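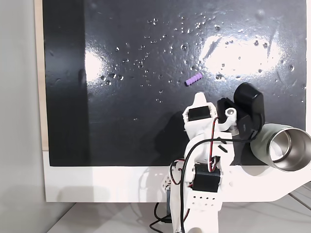
Nollach Print & Finish, Ulville shop: Bench Automation Group

Friday, after lunch

OK so the small arm is up at the black board again and I got most of the morning with it. The job for now is surface prep, the wiping we all take turns at before panels go out to Kassab. Purple piece on the board, arm comes in from below, gripper closes, wipe, back off. I'm running it at 60 percent speed and I like it much better there (the cables swing less, for one thing!).

Droplets are a pain on the glossy black. The glare sits right on top of them and I can't always tell a drop from a reflection standing at the bench, so I doubt the arm's going to have an easier time. Ivone Macedo wants to try the matte panel next. Fine by me, but the customers order glossy, so we come back to this one either way.

Talked with the finishing crew at the 10:30 break. Big worry is the rotation. Wiping is dull but it's also when people get off their feet, and if the arm takes it they're back on the trimmer for the full shift. I hadn't thought about that at all and I should have. Asked Ivone to bring it up with Simura before anybody redraws the schedule. The other thing they said, which I agree with: whoever wipes a panel also catches the scratches. So who's inspecting now? Put a person on inspection, seated, decent lamp, and I think half the grumbling goes away.

To do: tie up the cables by the base, log 30 runs on glossy, find the spare servo horn (drawer 13?).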